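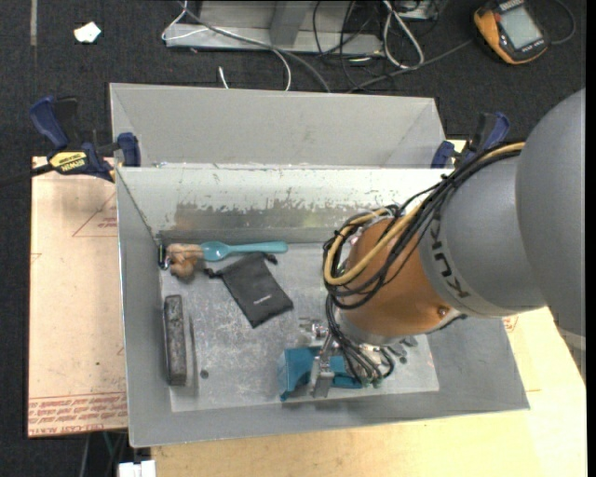 Relatório de progresso: caixas metálicas e triagem de peças mistas

Tempo de leitura: 5 min

Destinatário: Esis, a/c Liesbeth Segers
Entidade executante: Prekar
Redação: Karlijn Bakker
Data: 29 de novembro de 2018

1. Âmbito do período

O relatório cobre o estado das caixas metálicas de fundo plano e paredes inclinadas, a triagem do material misto que nelas circula e a preparação do ensaio de revestimento. Ficam de fora o armazém de embalagens de cartão e os contentores de plástico, tratados no relatório anterior. A estrutura de capítulos segue o modelo acordado com a Esis no arranque.

2. Estado das caixas

A inspeção abrangeu 60 caixas. O critério foi visual, complementado por medição da espessura do revestimento em quatro pontos por parede e num ponto central do fundo. As medições foram feitas por Melahat Duman e registadas na ficha individual de cada caixa.

O desgaste concentra-se em duas zonas. A primeira é a face interior das paredes, onde o revestimento claro se mantém na parte superior e desaparece mais abaixo, com um limite irregular a partir do qual fica à vista metal mais escuro, de tom cinzento acastanhado. A caixa da fotografia de abertura apresenta este padrão na parede do fundo. A segunda zona é o próprio fundo da caixa, com riscos, marcas de raspagem e manchas baças sobre metal claro. Os reflexos fortes nesta superfície dificultam a leitura visual de peças pequenas, ponto retomado na secção 3.

Não se registaram deformações nas paredes que impeçam o empilhamento. Em sete caixas a soldadura de um canto apresenta fissura superficial; foram retiradas de serviço e aguardam parecer da Warken. O furo redondo do fundo foi verificado quanto a rebarbas. Nas caixas em que se detetaram rebarbas, o bordo foi limado e a operação anotada na ficha.

Quanto à causa do desgaste nas paredes, a hipótese de trabalho é a abrasão repetida por peças metálicas durante o enchimento. A hipótese alternativa, um defeito de aderência na aplicação original, não foi excluída. Geert Verbruggen pediu à Warken o registo do lote de tinta, ainda não recebido.

3. Triagem de material misto

O problema inicial mantém-se: na mesma caixa encontram-se peças de dimensões muito diferentes, com peças metálicas pequenas junto de objetos maiores e de cor distinta. Na caixa fotografada há um objeto azul-petróleo, de contorno anguloso numa das extremidades, e pequenas peças metálicas cinzentas no fundo, além de outros elementos na metade esquerda.

Foram classificados 422 elementos no período. As categorias em uso são:

- A: peças metálicas pequenas, sem revestimento
- B: peças coloridas de corpo único
- C: conjuntos com mais de um componente
- D: não identificados

A categoria D foi introduzida a pedido de Annelies Koster, responsável pela receção do material. Antes, os elementos sem correspondência no catálogo eram colocados em C, o que inflacionava essa categoria e obrigava a uma segunda verificação. A reclassificação do material já registado está concluída. Os elementos em D são guardados em tabuleiro separado, com etiqueta de data de entrada, e revistos no fim de cada lote.

As peças cinzentas sobre fundo metálico claro são a principal fonte de omissões na contagem. A sombra projetada sobre o fundo agrava o efeito. Foram comparadas duas condições de iluminação, lateral e superior difusa, com as mesmas peças e as mesmas caixas. A iluminação difusa reduziu os reflexos, mas as diferenças entre operadores foram superiores às diferenças entre condições, pelo que o resultado não é conclusivo. A comparação será repetida com operadores fixos.

4. Ensaio de revestimento

O ensaio compara o acabamento atual com um revestimento mate fornecido pela Abdella, aplicado apenas no interior. A espessura nominal pedida é de 90 micrómetros no fundo e de 60 nas paredes. As amostras planas chegaram com a documentação completa. As caixas de ensaio ainda não foram pintadas.

Pontos em aberto para o ensaio:

4.1. Preparação da superfície. A Abdella recomenda decapagem integral. A Prekar propõe decapagem parcial nas zonas onde o revestimento antigo se mantém aderente. A diferença de custo é relevante e requer decisão da Esis.

4.2. Furo do fundo. Falta definir se é mascarado durante a pintura ou revestido no bordo.

4.3. Critério de fim de ensaio. Propõem-se 100 ciclos de enchimento e esvaziamento por caixa, com medição de espessura antes e depois. O enchimento usará sempre material da categoria A, pesado à entrada.

5. Desvios ao plano

A entrega das amostras sofreu atraso de duas semanas, sem efeito no orçamento. O ensaio de revestimento, previsto para o período em curso, passa para dezembro. A inspeção das caixas terminou no prazo. A triagem está ligeiramente adiantada, por se ter recorrido a um segundo posto de trabalho durante parte do período.

O consumo de horas na rubrica de triagem ultrapassou o previsto em virtude da reclassificação descrita na secção 3. A diferença foi compensada pela rubrica de ensaios. Não se pede reforço de verba.

6. Riscos

Se o parecer da Warken sobre os cantos fissurados for desfavorável, as sete caixas retiradas terão de ser substituídas e não reparadas. O número disponível para o ensaio mantém-se suficiente, mas sem reserva.

A ausência do registo do lote de tinta limita a interpretação dos resultados. Caso não seja recebido antes da pintura, Melahat Duman fará um ensaio de aderência por quadrícula em três caixas fora de serviço, com custo suportado pela Prekar.

7. Próximos passos

- Decisão da Esis sobre o ponto 4.1
- Pintura das caixas de ensaio pela Abdella
- Repetição da comparação de iluminação, com operadores fixos
- Revisão da categoria D por Annelies Koster
- Envio das fichas individuais em formato de tabela, conforme solicitado por Liesbeth Segers

As fichas de inspeção e as medições de espessura seguem em anexo separado. Questões sobre as medições devem ser dirigidas a Melahat Duman; questões sobre prazos e custos, a Geert Verbruggen.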